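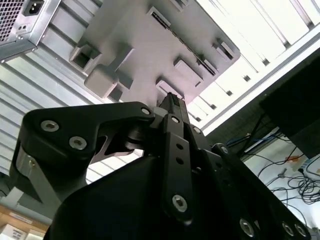

¿Merece la pena acercarse a la jornada de puertas abiertas de Berkura si uno no es del gremio? Merece la pena si te gustan las piezas pequeñas y no te importa estar de pie toda la mañana, porque sillas hay cuatro y están en la entrada.

Llegué a las nueve y pico. Café malo, acreditación de papel, adelante. La nave está en el polígono de Rummont, al fondo del todo, mal señalizada – di dos vueltas a la rotonda.

Primera parada, la sala de placas. Tapas, bases, carcasas planas, casi todo en gris. Por la cara buena no tienen nada, lisas y ya. Lo interesante es el revés: tacos, pestañas, encajes cuadrados, ranuras largas. Ahí es donde se decide si la pieza casa con la de al lado o no. Nos dejaron coger un par y darles la vuelta. Pesan menos de lo que esperaba.

Según el cartel de la entrada tienen 1,064 referencias en catálogo (así, con coma) y 93 son placas. Los encajes los hacen con holgura y luego corrigen. Pregunté cuántas pruebas lleva una placa nueva y me dijeron que depende, que alguna ha pasado de 30. Más de 100 personas apuntadas esa mañana, en grupos, y se notaba en los pasillos.

Después, almacén. Cajones Pavon hasta el techo, etiquetas a mano. Frío. Cinco minutos y fuera.

La zona de acabados me gustó mas. Lijado, repaso de cantos, una mesa larga con piezas rechazadas para comparar. Una rebaba mínima en una pestaña y ya no entra. Se aprende más con las malas que con las buenas, me hubiera quedado ahí un rato largo pero el grupo tiraba.

Al final, charla de Khosravi, el estudio que les diseña los encajes. Media hora, diapositivas con letra diminuta, desde atras no se leía nada. Lo mejor el turno de preguntas – uno quería saber por qué no redondean las esquinas de los tacos y se lió una discusión bastante buena.

Cosas prácticas: aparcar fuera, dentro no hay sitio. Zapato cerrado obligatorio. El bocadillo va incluido, el agua no. Repiten en abril, la inscripción se abre en su web un mes antes.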